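The Trial Period

The unit came from Beltumley in 2 crates, and Latifa Benjelloun signed for both of them with the wrong pen, so that the driver had to ask her to do it again on the screen.

She had not wanted it. Her brother-in-law had wanted it. Brahim Tahiri hired out furniture for weddings and funerals from a unit behind the bus depot in Sanallow, and every Monday morning the furniture came back dirty. Stools, small tables, plastic chairs, all with gravy on them or candle wax or something that had been trodden in. Latifa washed them. She had washed them for ten years and was paid by the hour, and Brahim had read that a machine could be had on trial for the price of a van lease.

The service was called Shawky. The brochure said it would wipe down, inspect and stack light furniture of most shapes, and that the customer paid nothing until the end of the second month. After that it was 2000 a month, with visits included. Brahim read this part out twice.

"Includes visits," he said. "So if it breaks, they come."

"And if I break?" said Latifa.

He said it wasn't like that. He said she would be in charge of it.

The man who came to set it up was called Ilari Mustonen. He was tall and didn't take his coat off. He covered the big table in black sheeting, which he said helped the machine to tell where the furniture stopped and the table began, and he taped the sheeting badly, so that it wrinkled. Latifa offered to do it properly. He said wrinkles were fine. She looked at them for the rest of the afternoon.

"What do I do while it's working?" she asked.

"Watch it, please. Write down anything it does that you wouldn't."

He gave her a notebook with the firm's name, Ellberg, printed on the front. On the first page he had written the serial number, 3791, and the date, 10 May 2019, and under that he had ruled a column for the time and a wide column for remarks.

She filled four pages that first day. She wrote that it was slow. She wrote that it started in the middle of a thing, when anybody would start at the edge and work in. She wrote that it went over a clean patch three times and then left a dirty one. She wrote that it held the cloth bunched up, as a child would, and that a cloth should be folded in four so that you have eight clean faces to use. She underlined "eight".

Ilari rang that evening from his hotel to ask if he could read them. She photographed the pages with her phone and sent them, and felt a bit ashamed about the underlining.

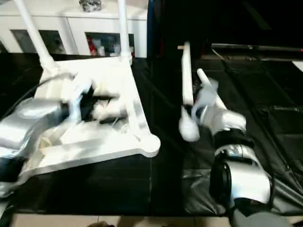 He came back in the morning with a woman called Doaa El Khatib, who wrote the instructions the machine ran on. Doaa had the four pages printed out. She had marked them in pencil.

"The folding," she said. "Can you show me?"

Latifa took a cloth out of her apron and folded it in half and in half again. She wiped an old chair with it, turned it, wiped, opened it out, turned it the other way. It took her less than a minute. Doaa asked her to do it again more slowly, and then a third time with the radio off.

"I can't get it to fold like that by the end of the trial," Doaa said. "I can get it to start at the edge."

"Start at the edge, then."

By the second week it started at the edge. It also learned, after a fashion, to do the undersides of the feet, where the worst of the dirt was. Latifa had written half a page about feet. She noticed that when she wrote a thing down plainly it sometimes came back to her a few days later as something the machine did, and that when she wrote a thing down crossly it didn't. She took more care over the notebook after that. She bought a better pen.

Brahim came through at lunchtime and asked her how it was getting on, and she told him the truth, that it did one stool while she did six. He did the sum on the back of a delivery note.

"But it could go all night," he said.

"It could. Who puts the stools on the table?"

He hadn't thought about that. He folded the delivery note and put it in his shirt pocket and went to see about the vans.

At the end of the second month Ellberg sent a different person, Irfan Mangundap, from the sales side. He had a contract in a plastic sleeve. He sat in the office with Brahim for an hour with the door shut, and Latifa carried on with a batch of chairs from a christening and didn't try to listen. When they came out Brahim looked tired.

"I'm not keeping it," he told her. "Not at that price."

"All right," she said.

She was surprised to find that she minded. She switched off the lamp over the table and pulled the sheeting straight, although it would be going back in the crate with the rest.

Irfan had not left. He was standing by the door with the notebook. It was full by then, and she had stapled extra sheets into the back.

"Doaa says there's a room at Beltumley where they try the machines out," he said. "Three of them in there. She wants someone who'll stand and write this sort of thing. It's two days a week. They'd pay your bus fare."

"Is it about stools?"

"Stools to begin with. They want to do kitchens by February."

Latifa dried her hands. She asked what they paid, and he told her, and she asked him to write it down. He patted his pockets for something to write with. She gave him her pen and turned to the inside of the back cover, where there was still some room.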